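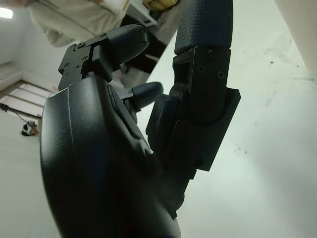
GUDTON, April – The spring exhibition of the Sistard print workshop opens this month in the former Gurnex paper mill, on the second floor. It shows 51 etchings and linocuts, all made by members during the winter. Most of them are small, and many show the river and the old streets behind the station.

The largest work is a linocut in four colors called "Chidiac Bridge". It was printed by hand in an edition of 300, and every sheet is signed and numbered in pencil. A part of the edition is already promised to people who ordered it last fall, but the workshop keeps enough sheets for visitors.

This year the members wanted to show also how a print is made. For this reason the copper plates and the cut linoleum blocks hang beside the finished sheets. You may touch the blocks in the back room – please do not touch the plates, they scratch very easily.

Prices for framed work are between 400 and 500 dollars. Unframed prints cost less, and the list lies at the entrance. Sold works stay on the wall until the exhibition closes and can be picked up after that.

The doors open at 11 a.m. and admission is free. The elevator is at the courtyard side of the mill. If you come with a school class, please write to the workshop before your visit.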